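# Letting the rope decide: a talk with the Udeo project lead

The Udeo project in Cleston has spent most of its time on one question: how should a robot pick up something that won't hold its shape? The lead researcher came to it from warehouse automation, where the boxes were square and the answers were mostly known.

"Rope was the thing we kept putting off," she said. "You can measure a box once. A rope is different every time you set it down."

The group's method is simple to state. Most systems try to work out the full shape of the rope before the arm moves. The Udeo software looks only at the short stretch of rope near the fingers, through a camera that rides with the gripper, and corrects the approach as it goes. The rest of the rope is ignored until the grip is closed.

She said the idea came out of a failure. In March the team had a shape model that took 20 seconds to settle on an answer, and by then somebody had usually bumped the table. A student switched off the model to test the wrist camera alone, and the arm picked up the rope anyway.

"We thought it was luck, so we ran it again. Then we stopped working on the shape model for a while."

The trials that followed used 400 pickups, split evenly between the old method and the new one. The old method failed 57 times. The new one failed 20 times, and 8 of those were the same mistake — the fingers closed on a neighboring object along with the rope.
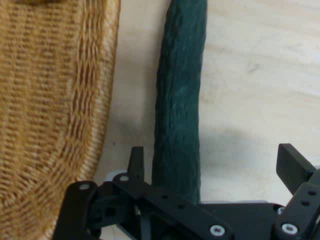 Clutter is what the group works on now. A basket next to a rope is harder than it sounds, she said, because both are made of fibers and both have long curved edges. Early on, the software would sometimes follow a basket rim as if it were a cord. Color helped, but she didn't want to depend on it.

"If it only works on green rope, we haven't learned much. We want it to know a rope by how it lies on the table, and by the gap on each side of it."

The gap turned out to matter a lot. The software now looks for a strip of bare table on both sides of the rope before it lowers the fingers. If one side is tight, it shifts along the rope and tries a wider spot. She described this as the single most useful change since the spring, and it took an afternoon to write.

Part of the code came from Effiong, an open package for moving an arm from live camera views. The group had to rewrite the section that handles shadows. A gripper close to the table throws its own shadow over the thing it is reaching for, and the first version treated the dark area as an obstacle and backed away.

I asked what the method can't do. Knots, she said, and any rope that crosses itself close to the grasp point. It also has no idea which end is which.

"For picking up, that's fine. For tying something down, you need to know."

Jetinport, a small freight handler, has asked to try the method on tie-down cords. She has agreed to a visit but not to a date. Before that she wants a second set of trials with thinner cord, and a run with the lights turned low.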